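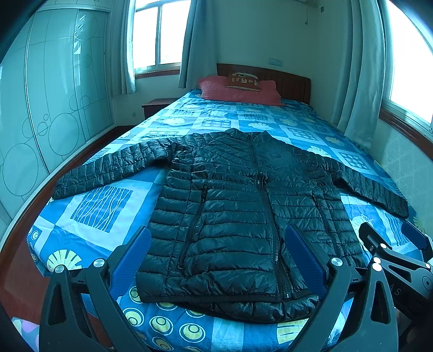
Jindville coat swap returns, with rules this time

Posted August 8, 2020

Winter is a long way off, and most people in Jindville would like it to stay there. The Ayele Hall coat swap has other ideas. It is asking residents to dig out their padded jackets now, in the hottest part of the year, and bring them in neatly folded.

The folding is new. At the last swap, held in March, 167 coats arrived in every state known to outerwear. Some came in bin bags. One came inside another coat, and the two went home with different people after a short and fairly polite discussion. Sorting them took the whole morning, and the doors opened late to a queue that had dressed for the weather and was by then too warm to want a coat at all.

This year the hall has put out a single page of instructions. Lay the jacket on a bed, front side up, with the zip closed and the arms out to the sides. Check the pockets. (The March haul from pockets included 16 odd gloves, a tin opener and a library card the library had given up on.) Fold each sleeve across the front, press the air out gently from the hem upwards, then fold in half towards the collar. Quilted jackets should not be sat on, however tempting, and anything squashed flat with a vacuum bag will be sent back to its owner to recover.

A bed is recommended over a table because a puffer jacket with its sleeves out takes up a surprising amount of room. Residents with a busy bedspread may find a plain black jacket easier to see than the alternative. Last time a patterned anorak was left behind on a patterned quilt in Cerkia Road and reported missing for two days.

Coats can be dropped off at the side door of the hall from nine until noon. Each one earns a ticket, and each ticket can be exchanged for any other coat on the rails, regardless of size, colour or what the original cost. Complaints that a nearly new jacket was swapped for something with a broken popper will be heard with sympathy and nothing more.

The hall has rails for 200 coats. Leaflets have gone to 700 homes, a sum the organisers say they have done and prefer not to discuss. Leftovers will go to the Julia charity shop on the high street, which asks for clean coats only and would very much like to stop receiving hangers.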